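Crime fiction, reader response, regional publishing

4.2 Series order and the returning reader

The second part of the study deals with how readers enter a long-running detective series and what they do once they are in it. Publishers tend to assume that a series is read from the first book onwards, and jacket copy is often written with that in mind. Our borrowing records suggest otherwise. Of the 402 readers who took out at least one Bastitdale novel during the study period, only 76 began with the first book. The rest started wherever a copy happened to be on the shelf, and the fifth and ninth books were the most common places to begin.

The Bastitdale novels suit this kind of question. They have a fixed setting, a harbour town whose streets stay the same from book to book, and a central figure, the former customs officer Marchetti, whose private life moves on slowly. Each novel has a crime which is solved by the last chapter. Behind it runs a longer story about Marchetti's drinking, his estranged brother and the death of his partner in the third book. A reader who starts late will follow the crime without trouble but will meet the longer story halfway through.

We interviewed 18 of these late starters. The interviews took place in the reading room in the late afternoon and lasted as long as the reader wished. Most said they had not noticed that they were reading out of order until a character referred to something they did not recognise. One woman, who began with the ninth book, said she took the dead partner for someone who had simply moved away, and that she preferred it like that for a while. A retired bus driver said he always starts in the middle of a series, as the first book is usually the author finding his feet.

The author's handling of past events matters a good deal here. In the early books, earlier cases are explained in full, sometimes over a page or more. From the sixth book the explanations shrink to a sentence, and by the tenth they are often only a name. Hendrik Pretorius, who has compared recaps in several series, calls this "thinning" and links it to a growing trust in a loyal readership. Our late starters did not experience it as a loss. Several of them said that the short references made the town feel older, and that they went back to find out what had happened.

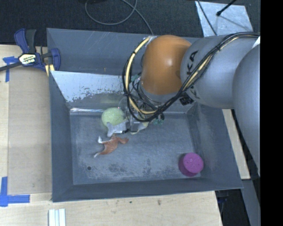
Figure 3. Jointed robot arm reaching into a sheet-metal bin.

Going back was common, but it was seldom orderly. Readers moved to whichever earlier book contained the event they had heard about, and the third book, with the death of the partner, was borrowed more often as a second book than as a first. After that the pattern breaks up. Some read forward from the third book, some returned to the newest title, and 5 of those interviewed stopped altogether once they knew how the partner had died. Two of these told us that the later novels had depended on their not knowing.

This has some bearing on how violence is read. The killings in the Bastitdale books are described briefly and mostly after the fact, through witnesses or a pathologist's report. The partner's death is the exception. It is told directly and at length, from Marchetti's point of view, and reviewers at the time complained that it did not belong with the rest. Readers who came to it in sequence tended to agree with the reviewers and used words such as "sudden" and "cruel". Readers who came to it from a later book already knew that it was coming. They spoke more about Marchetti than about the killing, and two said they had read the chapter twice.

A similar effect can be seen with the villains. The smuggler Ikton appears in four of the novels and is first presented as a minor nuisance, a man who sells untaxed cigarettes from a van. Anyone reading from the start sees him grow into a threat. Anyone who meets him in the eighth book sees a frightening man from his first line, and then finds him almost comic in the earlier ones. When asked to name the most dangerous character in the series, late starters chose Ikton far more readily than those who had begun at the beginning.

There are limits to what can be drawn from this. Library borrowers are not the whole readership, and a reader who buys the books may well buy them in order. Our records also say nothing about books lent between friends, which several readers mentioned. The reissue of the series by Skestico in March, with numbers printed on the spines for the first time, changed the shelves before the last interviews were done, and those readers could see at once which book came first. We have kept their answers in the main group, but they are marked separately in the tables.

The next section turns to the endings of the individual novels and asks how far a solved case satisfies a reader who does not yet know the longer story.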